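How Does a Robot Learn to Pick Things Up?

Think about picking up a marker from your desk. You look at it, you reach, your fingers close, and up it comes. You do this without thinking. For a robot, it is a hard job, and it takes a lot of practice.

One way to teach a robot is to show it. A person guides the robot's arm through the job, and a computer saves everything: what the camera saw, how the arm moved, and when the fingers opened or closed. One saved try is called a demonstration. A robot may need a lot of them. At the Clisley lab, the team saved 1,000 demonstrations of one simple job, picking up a small plastic part and putting it in a tray.

Then they asked a question. Does the robot need so many demonstrations if they all look alike?

To find out, the team made two sets. The first set had 400 demonstrations, all done on the same plain white table. The second set had only 176, but these were done on many different surfaces. There was wood, cloth, cardboard, and stone patterns with lots of lines and spots. Patterns matter because a camera does not know which lines are part of the table and which are part of an object. The robot has to learn that.

The camera for this kind of work can sit near the robot's fingers, so it moves when they move. It gets a close look at whatever is being held. An orange-brown cylinder between two gray fingers, on a surface full of wavy gray and gold lines, gives the computer plenty to sort out.
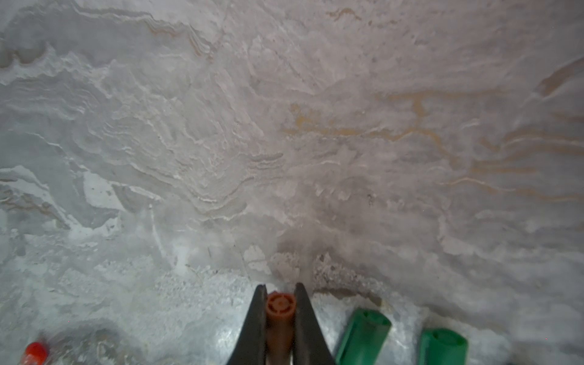
A reader named Katayama wrote to ask whether the robot could just ignore the table. It can, but first it has to learn what a table is. If every table it has ever seen is white, the robot may treat "white" as part of the job. Put it at a gold and gray table and it may reach for the wrong spot.

Now for the test. Each robot got 20 tries on a surface it had never seen before. The robot trained on the bigger, plainer set often missed or closed its fingers too soon. The robot trained on the smaller, mixed set did better, even though it had seen fewer than half as many demonstrations.

Scientists call this generalizing — using what you learned in one place to do well in a new place. You do it too. If you learned to tie your shoes at home, you can tie them at school.

The next project is named Biltero. It will try the same test with different lights, bright and dim.

Words to know

Demonstration: one saved example of a job being done.
Gripper: the part of a robot that holds things.
Generalize: to use what you learned in a new place.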